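Trinus Tabletop Set: Set-Up Guide
Section 4. Placing the Mat and the Turtle

Before you start, a word about the leaflet that comes in the carton. It says the set is "ready in moments on any surface." We doubt it. Paula Sudu's old notes for the first edition made the same promise, and most of the questions we get are still about this section. Read it through once, then do it.

You need the white mat, the red turtle and a clear stretch of tabletop. 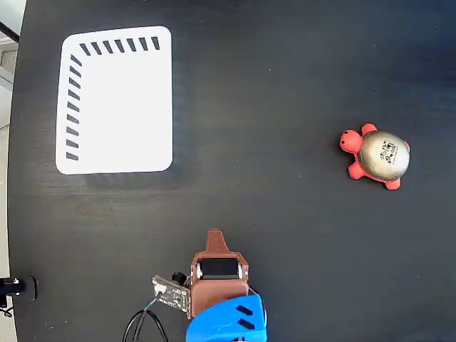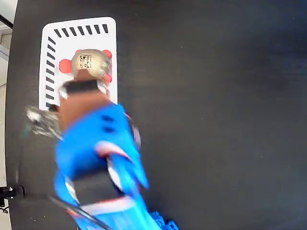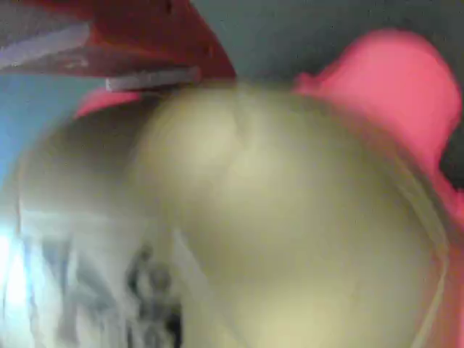 4.1 Choosing the table

1. Pick a table that does not rock. Push down on each corner in turn. If one gives, fix that first. A folded card under the leg will do for an afternoon, whatever the furniture people tell you.

2. Wipe the top with a dry cloth. Dark tables show every speck, and pale ones hide them, so a pale table is not a cleaner one.

3. Leave at least 70 cm of open surface from side to side. The leaflet says less. Takumi Kamata tried it with less and spent the morning picking pieces up off the floor.

Note: Skip the polish. The Nerholm spray sold for dark furniture claims to "grip and shine." In our trials it did the second one only, and the mat slid.

4.2 Laying the mat

4. Lay the mat with the printed side up. The short slanted dashes run along two edges that meet at a corner. Put that corner at the far left as you face the table.

5. Smooth the mat from the middle outward with the flat of your hand. If it has been stored rolled, leave it under a heavy book overnight.

6. Check that the mat lies fully on the table. Near a rounded table edge, bring it in a little farther than looks necessary.

7. A slight tilt does not matter. Earlier editions of this guide asked for the mat to be perfectly square to the table. We can find no reason for that and have dropped it.

Caution: Do not tape the mat down. Tape lifts the printing, and the replacement from Kullska costs more than it should.

4.3 Placing the turtle

8. Pick the turtle up by the shell, with your fingers on both sides. Do not lift it by the head or by one leg.

9. Look at the underside and remove any grit. A single crumb is enough to scratch a dark tabletop.

10. For storage between turns, stand the turtle to the right of the mat, with the head toward it. For play, stand it on the mat itself, toward the middle of the upper half.

11. Let go and look at the legs. All four should touch. If the turtle leans, turn it a little and try again before you blame the turtle. Ívar Thygesen returned two of them and then found that his table had a dip.

Note: The shiny shell picks up fingerprints right away. A soft cloth takes them off. The special Calimlim cloth also takes them off, at a price, and we could not tell the results apart.

4.4 Light

12. Switch off any lamp that throws a bright patch across the middle of the table. With a glossy shell, glare is the most common complaint we hear, and moving the lamp is free.

13. If you must work by a window, do it before the sun gets around to that side.

4.5 Putting away

14. Turtle first, mat second. Wrap the turtle in something soft.

15. Store the mat flat. If you have to roll it, roll it loosely with the dashes on the outside.

16. Keep the box out of the attic. Birthe Bech reports that a mat left there through the summer never lay flat again, book or no book.

The makers say the mat will stand 2,984 layings before it begins to curl. We have no idea how anyone arrived at that figure. Ours began to curl after some 200, and we were careful with it. If yours curls at one corner only, turn it over and leave it under the book for a night, then go back to step 4. If it curls all over, order a new one and keep the old one for practice.

Section 5 covers the rules for two players.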